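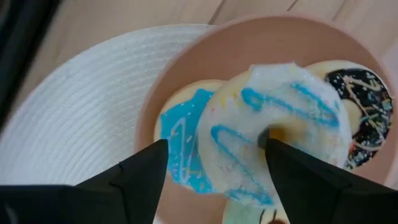 Play Food Collection: Gallery

The Lindero Toy Library lends play equipment to families, child care centres and community groups throughout the district. The play food collection is among its most frequently borrowed, and currently comprises 486 catalogued pieces. This page presents a selection from the bakery shelf, with notes for members who are considering a loan.

Members are reminded that colours and finishes may vary slightly between sets. Loan periods are three weeks unless otherwise arranged.

The doughnut plate, catalogue no. 106
Four toy doughnuts on a pale pink plate. The set is suited to shop play, tea parties and early work on sharing and taking turns.

White icing with blue drizzle
The white icing is glossy, with a thick bright-blue drizzle looping across it in zigzags and tiny sprinkles in yellow and pink. Golden dough shows at the upper rim.

Blue icing
A saturated sky blue, finished with a thin white line and small pink and white sprinkles. Children learning their colours may enjoy matching it to the drizzle on its white neighbour.

Dark icing
Black-brown icing in the style of chocolate, with fine cream and gold lines and specks of white, blue and orange. It is a favourite with older children, who tend to set it at a higher price when playing shop.

Borrowing and care
The doughnut plate may be borrowed on its own or with the Truvier cash register, which is catalogued separately. Each loan is entered on the member's card and the pieces are checked at the desk on return — please allow a few minutes for this on Thursday, when the library is at its busiest.

Pieces should be wiped with a damp cloth and left to dry before they are packed. They should not be soaked or placed in a dishwasher. Missing or damaged items should be reported at the desk so that the catalogue can be updated.

Group loans
Centres wishing to borrow more than 11 sets at one time are asked to apply in writing to Hatem Saber, Collections Officer. Group loans for October are now open, and collection is from the Akell Street entrance.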